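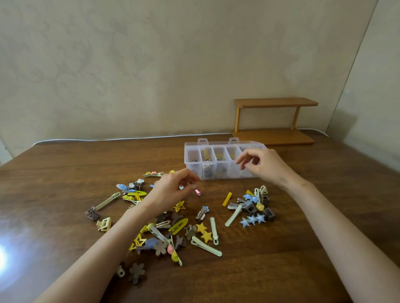

4.2 What was left on the table

Before the Briketti cell was installed, all mixed stock at Lodik was sorted by hand. Mixed stock means hair clips that come back from shops loose, or that fall out of their cards in transit. A sorter tips a small pile on the table, sets an open compartment box behind it and works through the pile until it is gone. We expected the cell to end this work. It took over a large part of it and changed who did the rest.

The cell handles flat, rigid pieces well. In the February trial it was given 2258 clips from the returns bins and placed 1450 of them without help. A further 808 went to the reject tray and were sorted by hand. Most of the rejects belonged to a few kinds: claw clips, which land at any angle; clips with beads or other raised parts; and clips that had hooked onto each other. Plain snap clips were rarely rejected unless another clip lay on top of them.

The sorters had told us as much before the trial began. Nkechi Nwosu, who has worked on returns longer than anyone else at the site, went through the bins with us and set aside the kinds she thought would come back. Her guesses were close. We mention this for a practical reason. The supplier's setup plan left two days for testing piece types, and the sorters were not asked to take part. An hour with them at the start would have saved most of that time.

4.3 How hand sorting is done

To understand what the cell does differently, we looked closely at the manual task. Figure 3, at the head of this page, and Figure 4 come from the same table. In both, one hand is at the pile while the other is over the box. The sorters described this as the normal way to work. The hand at the pile finds and frees the next clip, and the other places the one before it. They said they seldom look at the box once they know the layout.

The layout is not fixed. The written instruction at Lodik gives one compartment to each product line, but the sorters treat this as a starting point. When a pile is heavy in one colour, they will let that colour run into a second compartment and split it later. Browns may be kept with creams if both are going to the same shop. In interviews they called this "leaving room". The cell cannot leave room. Its layout is set in the Urnell software before a batch begins, and a full compartment stops the run until someone clears it.

Figure 4. Manual sorting of mixed clips. The right hand holds a pale mint-green and white clip over the box while the left picks from the pile. 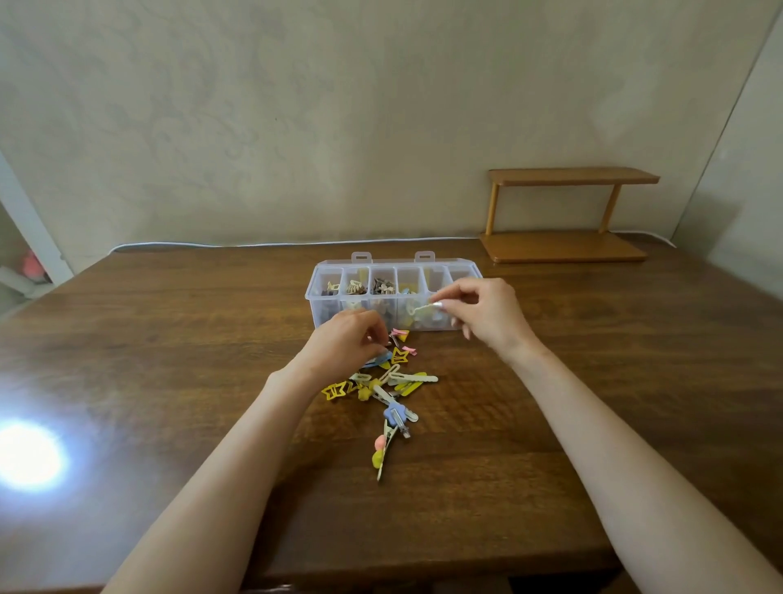
Stops of this kind were the main source of complaint in the first weeks. A sorter working at the table would be called to the cell, empty the compartment, restart the run and go back to a half-finished pile. Several said they lost their place each time. Two of them began keeping their own piles very small so that there was less to come back to. Output at the table fell, and the shift lead at first read this as slow work. After the matter was raised at a team meeting, one person per shift was given the cell as their only duty, and the complaints mostly stopped.

4.4 Changes in the work itself

The clips that reach the table now are harder than before. Under the old system a sorter had easy pieces mixed in with awkward ones, and could get through a run of snap clips almost without thinking. Now the easy pieces are gone by the time the tray comes over. Of the 849 clips sorted by hand in the first observed shift of March 2020, nearly all were of the kinds the cell rejects. The daily target had been set when the piles were mixed, and had not been changed.

Sorters had different views of this. Some liked the shorter piles and said their wrists were less sore at the end of the day. Others said the work had become more tiring because every piece needed attention. Nwosu put it this way: "I used to be able to talk while I did it. With the claws and the beaded ones, I have to watch my hands." She did not want to go back to the old system. She wanted the target looked at.

Moving to the cell was seen as a step up by the younger staff, although the pay grade is the same. It involves less handling and more walking, and the person there learns some of the Urnell software. Training was given by the supplier in one morning and afterwards passed from one worker to the next. By the end of our visits the workers had their own short list of fixes taped inside the cabinet door, and some of these differed from the manual.

At the Balogun warehouse, where the same cell is used for buttons, rejects are sent to a separate room and the sorters never see the machine run. We found less shared knowledge there about why pieces were rejected, and the same faults were reported many times over. Section 5 compares the two sites in more detail.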